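Enness Bench Manipulator – Set-up Guide
Contents | Safety | Installation | Chores and tasks | Service

Section 6. Household task set: clearing and sorting

6.1 Scope
This section covers layout of the bench for the household task set. It applies to two-arm installations with parallel grippers and one camera per wrist. For single-arm benches see Section 8.

The task set is a measure of what the arms can do in a home at present. It does not certify the unit for unattended housework. Picking up a can or a carton is within its range. Wiping, folding and anything involving liquids should be treated as experimental.

6.2 Laying out the bench
1. Put both arms in the park position and press HOLD on the pendant.
2. Wipe the tabletop with a dry cloth. Do not use spray polish. Glare on a dark surface degrades the wrist camera view.
3. Place the drawer cabinet at the rear, between the arm bases, with the handles facing the work area.
4. Set the tray in the centre, toward the front edge.
5. Add the task objects. Use light, rigid packaging for first runs.
6. Check that no object lies within 200 mm of either arm base.
7. Release HOLD and select TASKS > CLEAR on the pendant.

Note: The carton may be laid flat or stood on end. Standing cartons are easier to grip but tip more readily if a finger touches them off-centre.
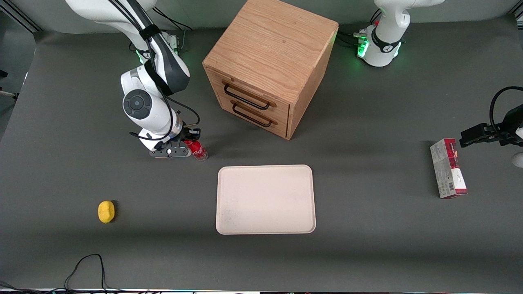
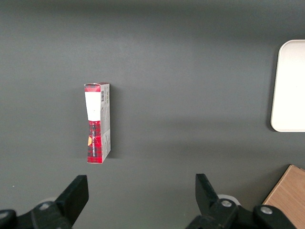

Figure 6-1. Bench with tray, wooden cabinet and right gripper on the can (first view); upright carton from the wrist camera (second view).

6.3 Checking the wrist view
1. Open the gripper fully. Both fingers must be visible at the bottom of the view.
2. Jog the arm until the target lies between the fingertips.
3. Close at low force. Stop if the carton wall begins to bow.

CAUTION: Thin cardboard crushes before the force limit trips. Set grip force to 2 for all cartons.

CAUTION: Keep hands out of the work area while either arm is enabled – including during a pause between tasks.

6.4 Expected performance
In bench trials at Sostmont the unit completed 1,738 of 2,486 attempted picks without operator help. Most failures were soft or irregular items, sponges among them. Drawer opening was scored separately; refer to Appendix C.

Revised November. Procedure checked by A. Moroz and O. Correa.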